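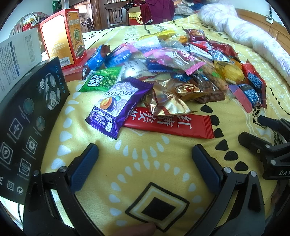
Firholm Caldeira Boot Liner for Estate Cars

Home Car Care Interior Boot Liners Roof Bars Contact

3 min read

If you have ever driven home from the garden centre with a bag of compost on its side and a sinking feeling in your stomach, you will already know why we are so fond of the Caldeira. It is a deep, one-piece liner that sits in the boot of your estate and catches the mud, grit and spilt milk before any of it reaches the carpet, and we have been selling it from our little shop for long enough to have strong feelings about it.

The raised lip runs all the way round and stands 5 cm high, enough to hold back a tipped watering can. The surface has a fine grain to it, so shopping bags stay more or less where you put them (we make no promises for melons), and the whole thing lifts out in one go for a rinse under the hose. Leave it to dry over a fence or a garden chair, out of strong sun if you can.

Fitting

Take out anything loose, fold the liner gently down the middle and feed it in over the bumper, back edge first. It may look a touch curled when it comes out of the box — leave it flat indoors overnight and it will settle. There are no clips or screws. If your car has a false floor, set it to the lower position before you start.

Which size do I need?

The Caldeira comes in 3 sizes, and the one for the Veltia estate is order code 201. Owners of the Gatilness should measure the boot floor first, as the later cars have a slightly narrower opening between the wheel arches. Dorothy Mottram on our parts desk is always happy to talk it through, and she does like a long chat about boots.

Returns

You have 60 days to send it back, provided it is clean and still in one piece. Please keep the box until you are sure of the fit.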